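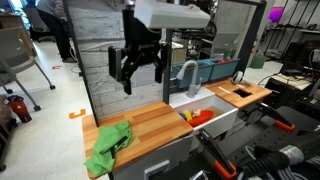
A cloth is only as good as the hour after you have used it, Pendo Mushi used to tell her first-year students, and she would make them spread theirs out on the rail before anyone was allowed to leave for lunch. The hour after use takes up the second half of this chapter. The first half deals with how a cloth picks up water in the first place.

Chapter 2
Cloths for Wiping and Drying

Chapter 1 looked at fabrics that are worn. Clothing fabrics are chosen mainly for warmth, drape, appearance and how they stand up to rubbing. The fabrics in this chapter have a different job. They are there to move liquid and dirt from one place to another, and a cloth that does this badly is of no use however pleasant it looks. When you have worked through the chapter you should be able to describe how water enters a fabric, compare cotton, linen and microfibre for common household tasks, carry out a simple absorbency test, and explain why some washing methods spoil a cloth.

You will need the terms fibre, yarn, weave and pile from Chapter 1. If you are unsure of any of them, go back to the summary table there before you start.

2.1 A short background

For most of the history of the household there was no such thing as a cloth made for wiping. Fabric was costly in labour. A sheet that had worn thin in the middle was cut down the centre and the outer edges joined to make a new sheet, and when that wore through as well it became towels, then bandages or dusters, and at last rags. A farm inventory from Pusow dated 1783 lists tablecloths, bed linen and shirts one by one, but at the end of the page puts everything else together as "old cloths, in a basket", without a count or a value.

Linen was the usual fibre in such a basket in northern Europe. It takes up water quickly, gives off little fluff and gets softer with age, and old linen was preferred to new for drying glass. Cotton became more common as spinning and weaving moved into factories and the price fell. Looped towelling, also called terry, followed in the nineteenth century. Microfibre cloths came much later, reaching most kitchens only in the last decades of the twentieth century.

Older writers on housekeeping give a good deal of space to cloths, and the advice varies from one book to the next. Some want a separate cloth for glass, silver, china, pans, table and floor. Others are content with two, one for clean things and one for dirty. Both systems work if they are kept to. The usual failure is the cloth that begins the day on the worktop and ends it on the floor, and is back on the worktop the next morning. 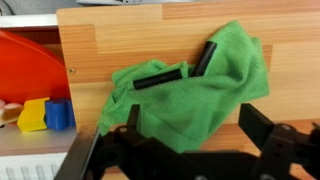
Figure 2.1 Microfibre cloth with a ribbed, towel-like texture.

2.2 How water gets into a cloth

Two things happen when a fabric meets water, and it is worth keeping them apart.

The first is absorption by the fibre itself. Cotton and linen are made largely of cellulose. Water molecules are attracted to cellulose and pass into the fibre, which swells. This is why a wet cotton towel feels thicker and stiffer than a dry one. Polyester takes in almost no water in this way. A single polyester thread left in a glass of water overnight will be very nearly the same thickness in the morning.

The second is wicking, or capillary action. Water is drawn into narrow spaces between fibres and between yarns, in the same way that it climbs a thin glass tube. The narrower the space, the more strongly it is pulled. Wicking needs no swelling of the fibre. All it needs is a surface that water will wet, with plenty of small gaps.

Most of the water held in a household cloth is held between the fibres. It can be wrung out by hand. The water inside the fibres cannot, and has to be left to evaporate. This explains why a well-wrung cotton cloth still feels damp, while a well-wrung microfibre cloth can feel close to dry.

Pile makes a difference too. The loops on a terry towel stand away from the ground weave and greatly increase the area of yarn that touches the wet surface. Shearing the loops gives velour, softer to the hand but slower to take up water. On a waffle weave the raised ridges and sunken squares do a similar job to loops with less yarn, and the cloth dries faster afterwards.

2.3 The main types

Cotton terry is the general-purpose drying fabric. It is sold by weight per unit area, given in grams per square metre and shortened to gsm. A thin towel dries out quickly between uses and a heavy one holds more. The Kettani sample used for the tests at the end of this chapter has a weight of 340 gsm, at the light end of the range for a hand towel.

Plain-woven cotton and linen are used for tea towels. The surface is flat, so they pick up less water than terry, but they leave fewer loose fibres behind. Linen is the better of the two for glass and also the dearer. Many tea towels are a mixture called union cloth, with cotton in one direction and linen in the other.

Microfibre is usually polyester, often combined with polyamide. The filaments are much finer than a human hair. In the better cloths each filament has been split during manufacture into wedge-shaped strands, and the edges and the gaps between them help to lift grease and fine dust. 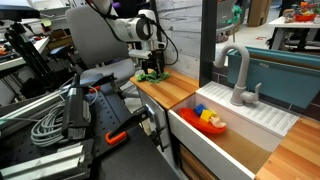

An unsplit cloth may look the same in the shop and perform poorly at home. A rough test is to draw the cloth slowly across the palm. Split microfibre tends to catch slightly on dry skin, and the unsplit kind slides.

Cellulose sponge cloths are not woven at all. They go hard when dry and soften at once in water. They hold a great deal for their size and are cheap enough to replace often, but they tear and are no good for polishing.

Mop heads, floor cloths and dusters are dealt with in Chapter 3.

2.4 Choosing a cloth for the job

Begin with the surface and then think about the soil. Glass, glazed tile and polished metal show every fibre left behind, so use linen or a smooth microfibre. Oiled or waxed wood should be wiped with a well-wrung cloth and dried straight away, following the grain. A ribbed draining board collects lime between the ribs, and a cloth with some pile will reach down into them better than a flat one. Painted surfaces mark easily if there is grit in the cloth. Shake it out first.

For dry dust, use microfibre dry or very slightly damp. For spilt water, use terry or a sponge cloth. For grease, use microfibre with warm water and a little washing-up liquid. For raw meat juices, use paper and throw it away.

Colour coding is common in institutions and is useful at home. The scheme itself matters little. In a student house Britta Tiedemann surveyed for her coursework, the tenants had bought cloths in four colours and had a chart on the cupboard door, but the chart was written in pencil and had faded, and each person gave her a different account of which colour was for the bathroom.

2.5 After use

A damp cloth left in a heap stays damp. The outer folds dry and the inner ones do not, and bacteria multiply in the moist parts, feeding on traces of food. The sour smell that people notice comes from these bacteria and the substances they produce. Rinsing alone does not cure it.
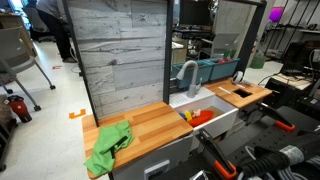
Spreading the cloth over a rail or the edge of a basin so that air reaches both sides makes a large difference for no cost. Hanging it from one corner is less effective, as water gathers in the lowest part.

Cotton and linen kitchen cloths can be washed hot, and should be washed often. Microfibre needs more care. Check the label for the highest temperature and keep it out of loads with cotton towels, whose lint lodges among the fine strands. Fabric conditioner should be avoided for all the cloths in this chapter. It leaves a coating on the fibres that makes them feel soft and also makes them slower to wet. A cloth that has been treated in this way can often be brought back by two or three hot washes without conditioner, if the fabric will stand the heat.

New cotton towels may repel water for a similar reason. Finishes applied at the mill are still on the yarn, and the towel improves after a few washes.

2.6 Practical work: the sinking test

You will need a wide bowl of water at room temperature, a stopwatch, scissors, and squares of equal size cut from each fabric. The Kettani terry is style 2843 in the supplier's list. The Stultard linen and the Pistetura sponge cloth can be replaced by any similar product.

Lay one square flat on the water and start the watch as you let go. Stop it when the whole square has gone below the surface. Some fabrics wet through completely but go on floating; for these, record the time at which the last pale patch darkens, and make a note that you have done so. Repeat with fresh squares and take the mean.

Next, wash a second set of squares with fabric conditioner, dry them fully and repeat the test. Set out both sets of results in one table.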